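Putting a Question on the Gatthorpe Ballot: Your Questions Answered

Can residents really get a question on the ballot?
Yes, and it's a great way to take part in local government! Any registered voter in Gatthorpe can start a petition. Pick up a packet from the clerk's counter at Briklow Hall – the forms are free.

How many signatures do I need?
You need 1000 valid signatures from people registered in town. Aim higher if you can, as a few always get struck for wrong addresses or missing dates.

How long do I have?
Up to 54 days from when the clerk stamps your first page. Each page holds 20 names.

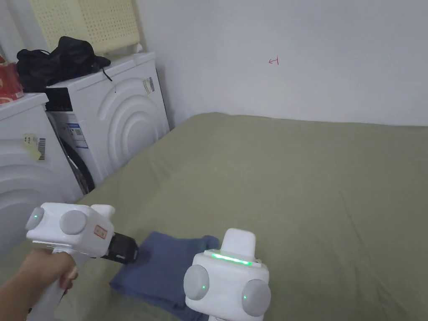

2 min read

Who checks the signatures?
Sơn Châu and the elections desk compare every line with the voter roll. You're welcome to come and watch, and we love it when people do!

Can I sign for my husband or my mother?
No. Everyone signs for themselves. A voter who can't write may make a mark in front of a witness, who then signs next to it.

What if my petition falls short?
You'll get a letter listing the struck lines, and you can ask for a review. Uldis Lukoševičius handles those, and he's happy to go over the list with you by phone – call before noon on Friday.

Where can I collect signatures?
Sidewalks, parks and the Dzene Street market are all fine. Stay 40 feet from the door of any polling place on voting days.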